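Flirkelau World Affairs Circle
Minutes of the meeting held 14 Feb 2001

The meeting opened on time with a full room, which was wonderful to see on such a cold night. The minutes of the previous meeting were read and accepted with one correction: the port talk drew 80 people, counting those who stood at the back.
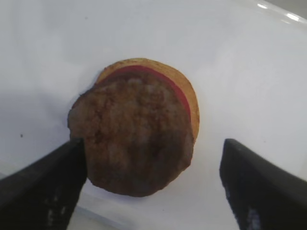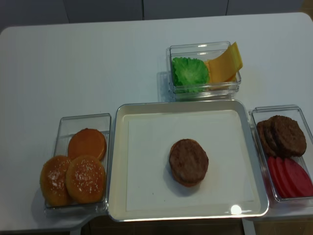 Toy burger ingredients

1. Spring series on trade routes

The topic is settled at last -- rail and river links across inland borders, and what they mean for the small countries in between. Everyone who spoke was for it, and several members had already brought maps! The first session will look at landlocked states and the price they pay for getting goods to the sea. The second will take up transit fees, and who gets to set them. There was a long and very lively exchange on whether loans for new rail lines belong in the second session or need an evening to themselves. Agreed to give them their own evening in April.

2. Reading packet

The draft packet runs to 139 pages. Some members felt this was too much for newcomers, others wanted the chapter on customs unions put back in. Settled on keeping the full packet and adding a short guide at the front with the key terms. Iteo Print has quoted for 210 copies, stapled, and can turn them over in a week. Quote accepted.

3. Joint evening with Kurnero

The Kurnero Forum has written to propose a shared debate on regional trade blocs. This was greeted with real delight, as the last one was the best night of the year. Their suggested motion is that small states gain more from joining a bloc than from bargaining alone. Our side would like to argue against. Reply to go out this week, asking for a hall that seats up to 120 if they can find one.

4. Library

The Ofori collection has now been fully cataloged -- 1216 items, mostly pamphlets and treaty texts, plus a very fine run of shipping yearbooks. Members may borrow two at a time. The yearbooks stay in the room.

5. Other matters

The side door still sticks. The slide projector needs a new bulb before the April session. A request for a beginners' table, where first-time visitors can ask anything at all, was warmly taken up and will be tried at the next meeting.

Meeting closed. Map discussion went on in the hallway.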